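Praltesard (grasp planning software)

Praltesard is a software package for planning and carrying out bin picking, the job of taking parts one at a time out of a container where they lie in no particular order. It was begun by Sadao Matsuda as a set of scripts for his own bench work, and it grew over the years, with a good deal of help from Costel Pană, into a full planner with its own simulator, log viewer and calibration tools. People who use it tend to call it "Pralt" for short, though the manual never does.

Background

Picking a part out of a bin sounds like a simple chore, and for a person it is. For a program it means finding the part, choosing a place to hold it, and getting the arm and its cables down between four walls and back up again without bumping into anything. Matsuda's early scripts handled the first two steps fairly well and left the third to the patience of whoever was standing at the stop button. Pană rewrote the motion side from the ground up, and most of what is now called the planner dates from that rewrite.
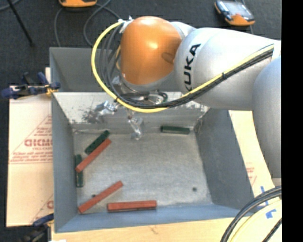 The planner works in rounds. In each round it proposes up to 300 grasps, throws out the ones in which the fingers would touch a wall or a neighboring part, and scores what is left. The best 10 are passed along to the motion stage, which looks for a safe path for each in turn and settles on the first one it finds. Parts lying close to a wall get a scoring rule of their own, called the Fu margin in the source code, which favors grasps with the fingers lined up along the wall.

Cable handling

A feature that longtime users are especially fond of is the cable model, added in the third major release. Earlier versions treated the arm as bare metal, and the hoses and wires strapped to it were simply left out of the collision check. The newer model wraps them in a soft envelope that swells and shifts as the wrist turns, so the planner can keep a comfortable distance. It does slow things down a little, and it can be switched off.

Related tools

Drimby, the companion simulator, drops virtual parts into a virtual bin and comes with a library of 3000 saved layouts for testing. Trirnitz is a smaller program for replaying logs, and it keeps the last 20 picks in memory so that a failed attempt can be stepped through slowly, forward or backward. Both share Praltesard's file format and can be installed without it.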